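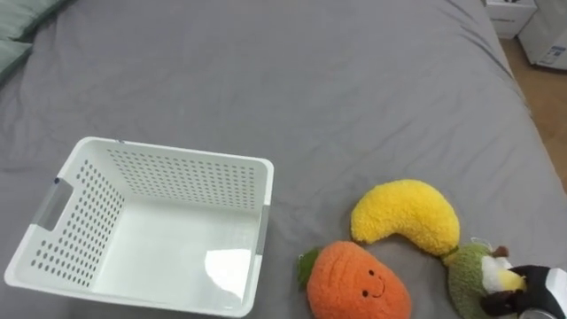 I've been weighing our washing since May. A few people asked what the numbers look like, so I'm putting them in one place.

Background: two adults, one child, a flat in Orton with a shared drying room on the ground floor. The machine is a Geltero, 7 kg drum, bought second-hand.

I weigh each load dry on the luggage scales before it goes in. 47 loads so far. Total is 246 kg, so a bit over 5 kg a load. I would have guessed we were filling it more than that.

Bedding is the largest share by weight. Towels are next. The child's clothes weigh very little but there are always more of them than you expect.

The eco programme takes almost three hours. The quick wash is under one. I used the quick wash for nearly everything until I put a plug-in meter on the socket and saw that eco used less electricity every time, even with the longer run.

Fitted sheets go in on their own now. If I put them in with small things, the small things end up balled in the corners and come out still soaked.

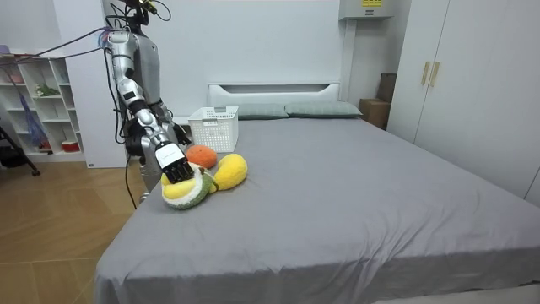 Spin speed made more difference than I thought it would. At the higher setting a double sheet is dry overnight on the rack. At the lower one it needs most of the next day, and in wet weather longer.

The drying room is free, but Thursday is the only evening I can be sure of a line. The Minhas dryers at the launderette are faster - but you pay by the minute and it's a walk with a full bag.

Powder: I was using the scoop that came in the box. The packet gives a smaller amount for soft water, and ours is soft. I checked on the water company's site. Cut it by a third and can't tell any difference in the wash.

Someone asked about fabric softener. We stopped using it on towels. They feel rougher for the first few washes and they do soak up water better.

Someone else asked which scales. They're Durnik ones, the kind with a hook. You need a bag with strong handles. Mine reads a little heavy, so I take the bag off first and subtract that.

I'll carry on until I have a full year, then post the spreadsheet. Separate tab for the winter duvet, which has to go to the launderette anyway.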